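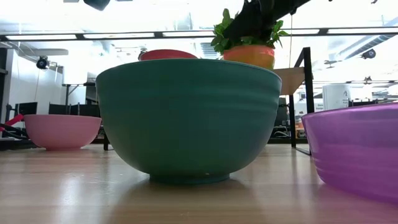

Mayu Takagi wrote to us after the first round to say that she had eaten the same porridge every morning for a fortnight, had been starving by eleven on most of them, and would like to know who exactly these people are who get to lunchtime without thinking about food. We would like to know too. Her message is the main reason there is going to be a second round, and this is the call for it.

Storach is looking for up to 300 adults to keep a breakfast diary for four weeks. You eat what we ask you to eat, you write down when you next feel hungry, and you try to be truthful about the biscuit. That is most of it. The rest of this notice is the detail, and we would ask you to read it before you apply, as a good many people last time plainly had not.

What we are trying to find out

Walk down any cereal aisle and you will be told that something in a box will keep you going until lunch. Sometimes it is the oats, sometimes the bran, sometimes a handful of seeds that adds a fair bit to the price. The claim is printed large and the evidence is printed small, where it is printed at all. When we have gone looking for it, we have usually found a short trial on young, healthy people sitting in a quiet room with no job to do and no children to get out of the door.

We don't say the claim is false. Oats may well keep you fuller than toast. Plenty of sensible people believe it, some of us among them. What we doubt is that the difference is big enough for an ordinary person to notice on an ordinary morning, and whether it is still there once you stop telling people which breakfast is supposed to be the good one.

The first round was small and, to be fair to our critics, a bit of a mess. We had 362 people sign up and collected 1734 diary entries we could use, which sounds like plenty until you work out how few that is each. Many dropped out in the first week. Those who stayed tended to be people who liked porridge to begin with. They told us porridge was filling. We could have guessed that without the diaries, and we have not published anything from it beyond a plain summary of what went wrong.

What you would be doing

For the first week you eat your usual breakfast and fill in the diary. If your usual breakfast is nothing at all, write "nothing" and carry on.

For the three weeks after that you are given one of three breakfasts each week, in an order decided by a draw. Two of them are hot and look much alike once cooked. The third is bread with a spread. We will send you everything dry, in plain packets with a letter on them, and you add water or milk as the sheet says. Please do not try to work out what is in the packets. Someone last time posted a very confident guess on a message board and was wrong, but it spoiled the week for everybody who had read it.

You use your own crockery. There is a school of thought that people eat less from a small bowl, or from one of a certain colour, and we have been asked several times whether we will be testing that as well. We won't. We find the research on it shaky and the newspaper stories about it worse. All we ask is that you pick one bowl at the start and stay with it until you finish.

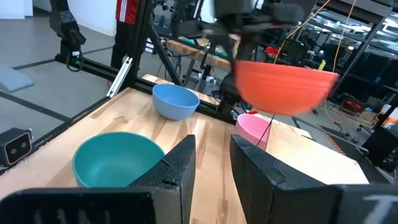

Your diary entry should take a couple of minutes. It asks what time you ate, how much you left, when you first felt hungry again, and whether you ate anything before lunch. There is a line at the bottom for anything else, such as a bad night, a cold, a birthday cake at work. Please use it. A good half of what we learnt last time came from that line.

The diary is on paper. We know this is unfashionable. We looked at doing it through an app called Cledix, which several people recommended, and it is a perfectly decent bit of work, but it sends a cheery message in the middle of the morning asking whether you are hungry yet. We tried it for a week in the office. Everyone was hungry the moment it buzzed.

Who can take part

You need to be 18 or over and living at an address where we can post a parcel. You should be able to eat oats, wheat and dairy, or tell us on the form which you can't, in which case we may be able to find you a place in a smaller group.

We would very much like to hear from people who dislike porridge, people who work nights or early shifts, people over sixty, and people who have never filled in a food diary in their lives. We have enough keen breakfasters. If you run a food blog, you are welcome to apply but you would have to keep quiet about it until the end.

Please don't apply if you are pregnant, if you take medicine for diabetes, if you have had an eating disorder, or if your doctor has put you on a particular diet. A month of thinking about hunger every morning is a nuisance for most people and could be worse than that for some. If you are unsure, ask your doctor first. We are not able to give medical advice and we won't try.

You should not take part if you or someone you live with works for a cereal company.

What you get

All the food, a payment of forty pounds at the end, and a copy of the results in everyday words. The payment is the same whatever you write in the diary, and it is the same if you miss a few days, so there is no reason to invent an entry. If you stop early you will be paid for the weeks you finished. You don't have to tell us why you stopped, though we would be glad to hear.

You will not get a meal plan, a weight loss target or a certificate. We had a complaint that the first round "didn't work" as the writer had not lost any weight. It was never meant to do that, and if anyone promised otherwise it was not us.

Who is paying for it

A fair question, and the first one we would ask ourselves. The money comes from Storach's own reserves and from readers' subscriptions. We turned down an offer of free stock from the makers of Brustik, the instant oat pots. It was a friendly letter and there were no strings in it that we could find – but they wanted to see the results before anyone else did, and that was enough to end the conversation. We bought our oats from a wholesaler at the normal price.

We will publish whatever we find, including nothing. The plan for how we will add up the diaries has been lodged with our printers and will go out unchanged with the results, so that anyone can check we haven't moved the goalposts. If the oats win by a clear margin we will say so and some of us will have to eat our words, as well as our porridge.

Your details

We keep your name and address apart from your diary and destroy them when the payments have gone out. The diaries carry a number only. We don't sell anything to anybody, and you will not be put on a mailing list unless you tick the box.

How to apply

Ask for a form by writing to Storach Breakfast Diaries, Box 2802, Tierney. Send your name, your postal address and your age. Please also tell us in a sentence or two what you normally have for breakfast and whether you think it keeps you full. There is no right answer and we are not choosing people by it, we only want to know what you believed before you started.

We will write to everyone who applies, either way. If more people come forward than we have room for, names will be drawn from those who fit, with some places held for the groups mentioned above. Applications opened in August and will close once the places are filled – we would sooner not set a date and then have to move it, as we did before.

Questions about the form can go to the same address. Questions about whether you should give up coffee cannot be answered by us, or as far as we can tell by anyone.

Last updated: August 31, 2022

Related items
What went wrong with our first breakfast diaries
Does a glass of water before a meal do anything?
Reading the small print on a cereal box
"High in fibre": what the words have to mean
Letters: in defence of cold toast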